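Game Systems, Week 5: Inventory Limits

Guides say a small backpack "creates tension". Be suspicious. In Sesemby, most players in Rostam Ahmadpour's test group walked back to the chest and lost only time.

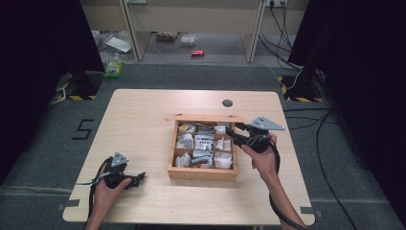

Fig. 1. Nine compartments, small packets.

Slot count tells you little until you know the stack size. Fadham lets you carry 1000 arrows in one slot – so what is the limit limiting? Check the drop rates before you believe the designer's notes. 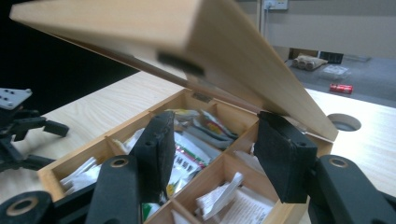

Fig. 2. Compartment box with the lid raised.

For Tuesday: play the first hour of Kurek and log every item you threw away.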